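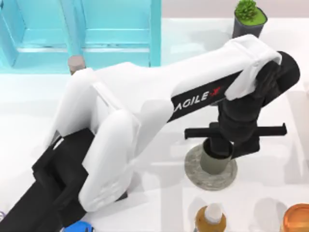

Fig. 1. Render, white arm with black joints, gripper at right.

Thursday, Istcombe bench log

Adhesive creep, second batch. Lap joints cut from the Dufour strip, bonded with Homow two-part, cured at 22 C overnight. Surfaces abraded and wiped with solvent, same as batch one. Bond line set with wire spacers - the glass beads kept clumping.

Hung the joints at 9:15 with 4 kg on each. Dial gauge zeroed after the first minute. Reading at noon was 84 microns on joint A. Joint B read 181 and was still moving, so it came off the rack. The failed side peeled clean from the metal, with no adhesive left on it. Points to prep, or to the wipe drying too slowly before bonding.

Joint C unchanged between noon and 3:00. Leave it loaded until next week.

Mix ratio checked by weight, within tolerance. The Tovunero scale drifts when the door is open; close it before taring.

To do:
Recut B from the same strip and repeat the prep with fresh solvent.
Log room temperature with every gauge reading - missing from all of batch one.
Order more spacer wire.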